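In praise of the kickabout

Every June, when the evenings go on for ever, I fall in love again with the worst football in the country. I mean the sort played on the bit of grass behind the shops, with two jumpers at one end and a bin and a rucksack at the other, where one side has a nine-year-old in goal and the other has somebody's uncle in work shoes. There is no referee and no clock. The score is whatever the loudest person says it is. I think it's one of the best things people do together, and I think we should be making far more room for it.

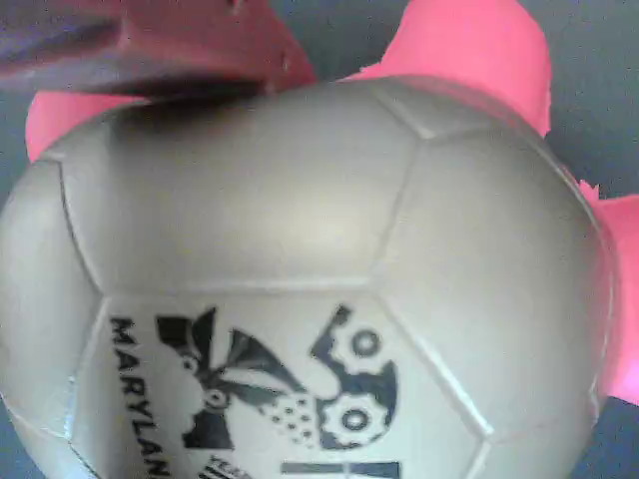

Till Wegener

I grew up in Sendby, a town of 3,000 people with one proper pitch and a strip of rough ground beside the bakery. The proper pitch had a fence, a rota and a very serious noticeboard. The rough ground had a slope so steep that we swapped ends whenever the uphill team complained enough. Guess which one I dream about! I played on the real pitch for four seasons and can barely remember a match. From the slope I could tell you goals in detail – the one that went in off a parked van, the one my sister scored from a throw-in (we'd decided that afternoon that you could).

That bracket is half my argument. In a kickabout you make up the rules, and then you have to live with them. If one side is winning by too much, you move a good player across. If a small child turns up, everyone agrees without a word to tackle her a bit more softly, and also to let her know she's properly in the game. Was that shot over the bar? There's no bar, so you argue, and then you settle it, as otherwise the game stops and you all have to go home. I learned more about getting on with people from imaginary crossbars than from any lesson at school.

Organised clubs are wonderful too, and I don't want to knock them. My nephew plays for Pidus under-elevens and adores it. But his week is booked like a dentist's. He is driven there, coached for an hour and driven back, and if it rains his dad gets a message. The family paid 330 for the season once you add the kit, the tracksuit and the second tracksuit. When I asked him who he plays with the rest of the time, he looked at me as if I'd asked who he goes ploughing with.

He'd play if he could, I'm sure of it. The trouble is where. The grass nearest his house has a sign on it saying NO BALL GAMES, put up so long ago that the letters have faded to pink. I've started noticing these signs everywhere, on the sorriest little patches, places where the most a ball could damage is a dandelion. On my own walk to work there are three, and the last one is bolted to the only wall on the street without a window in it. A perfect wall! Generations of left feet could have been put right against that wall. 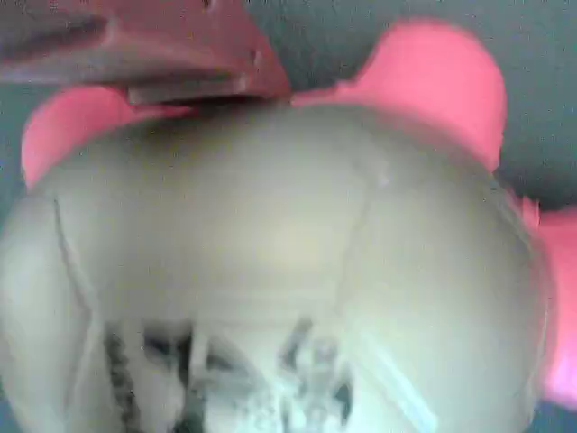
Photo: Ingvarsson

Taking the signs down would be a lovely start, and it would cost next to nothing. After that I'd like a rule that any new estate of 200 homes or more comes with a piece of plain open grass, reasonably flat, with nothing built on it. Please, no designer play zone with a theme. I've seen the plans for the new houses at Wumness, and they include a "natural discovery trail", five boulders and a curly metal thing I take to be a snail. Lovely snail. You couldn't get a game of three-a-side going around it.

People do raise the noise, and fair enough. A ball against a garage door at nine at night would test a saint, and I've been the person trying to get a baby to sleep on the other side of it. So put the grass a little way off from the bedrooms, where the shouting can drift. What I can't accept is the idea that children shouting at play is a nuisance in itself, to be managed like bad drains. I live opposite a school and work at home, and when the holidays come the quiet makes me feel quite low.

Grown-ups need this as well, perhaps more. I'm forty-six with one good knee, and I'd never dream of joining a team. Teams train! But last summer I was walking home at seven in the evening past the only unsigned bit of grass I know, and a lad shouted that they were one short. I put my shopping down behind the goal. I didn't know a single name when I started, and an hour and a half later I knew most of them, along with who was moving house and whose mother made the best dumplings. The butter was past saving. I let in two goals and set up one, with my shin, and I told people about it for a fortnight.

So if you have a ball in the cupboard under the stairs, pump it up and take it out after tea. Stand somewhere people can see you and kick it up and down, badly if that's how you do it. Give it ten minutes. Somebody will come over and ask if they can be in goal.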